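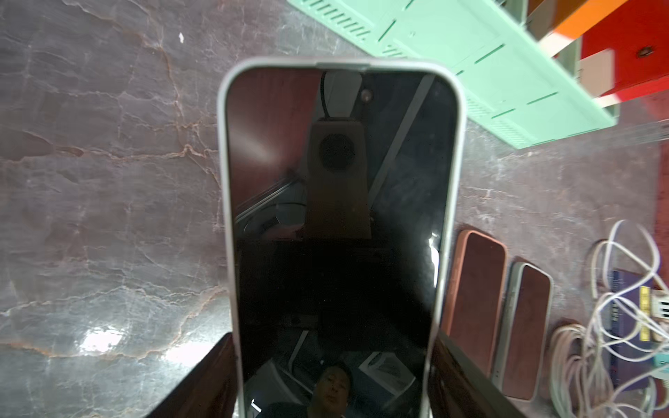 A phone in a protective case, seen from the wrist camera of a robot gripper during Budora's handling work.

News > Research > Robotics

Budora publishes phone-handling results and says its own headline number needs a second look

PATERSON, November - Budora, an independent robotics test lab, today released results from a study of how well a learned grasping method handles smartphones and other flat, glossy objects using a single camera at the wrist. The method succeeded in 888 of 2000 attempts. The lab is publishing the full count, failures included, and is asking that the work not be described as a breakthrough.

The method, called Loltuvmont, was trained from human demonstrations and had scored far better in the team's early trials. Those trials used one table, one kind of lighting and phones laid out in tidy positions. Budora now considers the early scores close to worthless as a guide to everyday use, and has withdrawn the summary sheet that quoted them.

For the new study, the lab moved the work onto cluttered surfaces with chargers, cables and spare cases left lying close by. Each attempt asked the robot to pick up a phone, hold it upright between two fingers and keep it there for 10 seconds. A phone that slipped, tilted past the allowed angle or had to be caught by a person was marked as a failure. There was no partial credit, and no attempt was thrown out after the fact.

Reflections were the biggest source of trouble. A phone with its screen off is a dark mirror, and a camera looking straight at it sees the room, parts of the robot and sometimes the face of whoever is standing nearby. A system that learns from images has no built-in reason to know that the face in the glass is not an object on the table. When the lab covered the screens with matte film, results improved. The lab reports this as a warning, as few people keep matte film on their phones for the benefit of a robot.

Cases were the second problem. They change the thickness of the phone and how well the fingers grip its sides, and a clear edge against a pale surface is hard to find in an image. Budora tested 3 case types and found that the method did well with the type most common in its training data and poorly with the other two. The lab reads this as a sign that the system learned the look of a particular case more than it learned how to hold a phone.

The study also compared Loltuvmont with a simple scripted routine in which the gripper closes at a fixed width over a known position. When the position of the phone was known in advance, the scripted routine won. The learned method came out ahead only when the phone had been moved or turned without warning. That is a real advantage, but a narrower one than the lab had hoped to report. Buyers whose phones always arrive in the same spot should probably save their money.

Budora lists several limits on its own findings. All of the work was done on one robot model. The staff who gave the demonstrations also set up many of the tests, and may have placed phones in ways the system found familiar without meaning to. The lab did not measure scratches or pressure on the screen, so the results say nothing about whether a phone would come through repeated handling in good shape. Nor did the study test phones with the screen on, folding phones or phones with a cable plugged in.

A repeat of the study is planned at Bitcombe, a separate test site whose staff had no part in the original work. They will choose their own phones, surfaces and lighting and will not share those choices with Budora beforehand. The lab has agreed to publish the Bitcombe numbers next to its own, whatever they show. If the two sets are far apart, Budora expects readers to trust the outside result - and says it will do the same.

Until then, the lab advises against using the method in repair shops, trade-in counters or any other place where a dropped phone belongs to a customer. It also asks anyone quoting the study to give the number of attempts along with the number of successes.

The scoring rules, the attempt log and the list of excluded conditions are available on request from the Budora research office in Paterson. Video of individual attempts can be supplied as unedited recordings only. The lab does not provide highlight reels.

About Budora
Budora tests robot manipulation methods on household and retail objects and publishes its results, including negative ones. The lab is based in Paterson.

We use cookies to remember your preferences and measure visits to this newsroom. By continuing to browse you accept our cookie policy.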